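Plernby Learning Kitchen -- progress report, October
To: Nandby fund. From: Milan Meijer
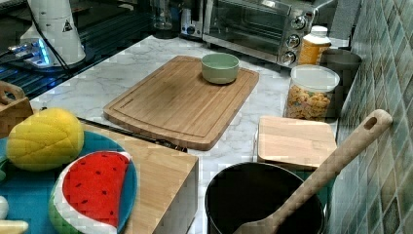 Counter with the large bamboo board, green bowl and toaster oven.

Quick one this month, full accounts to follow.

Counter is set up and in use. Large board stays in the middle, small square one on the right for fruit. Cereal now in a glass jar with a lid, kids' group goes thru it fast. Toaster oven against the back -- still need a proper heat mat under it.

Sessions: 13 held, 2 canceled (plumbing). 40 people signed up, waiting list open.

Spent so far 339, mostly boards and storage jars. Kofler invoice not in yet, will foward when it comes.

Still to do: knife block, so the knife isnt left out by the board. Labels for jars. Second bowl set.

Next report 9th November.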